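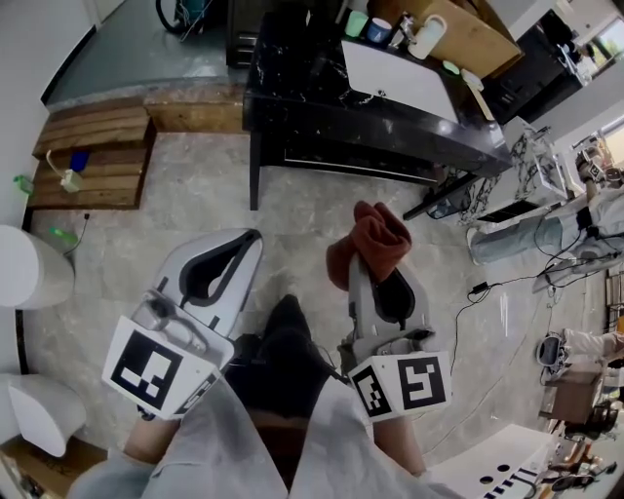 Faux marble is any surface made to look like marble without being cut from it. The name covers painted wood and plaster, printed film, molded resin and some floor tile. Sellers use the term loosely, and many avoid it altogether in favor of "marble effect" or "marble look," neither of which tells a buyer what the material is.

Painted imitation is the oldest form. A base coat is laid down, veins are drawn in with a feather or thin brush, and the whole is varnished. Claims that a good painter can fool a stonecutter are common and rarely tested.

Printed surfaces repeat. The maker Grevex advertises 12 patterns for its Lanz floor line, but a large room will still show the same vein more than once - usually near a doorway, where people look down.

Durability figures deserve caution. A life of over 40 years is sometimes quoted for glazed tile, normally by the people selling it. Restorer Roswitha Widmer has argued that most printed film in kitchens is replaced within 15, often for reasons of taste. Wendelin Lehner disputes this and blames poor glue.

Real marble stains and etches when acid touches it. Whether an imitation does better depends on its top coat.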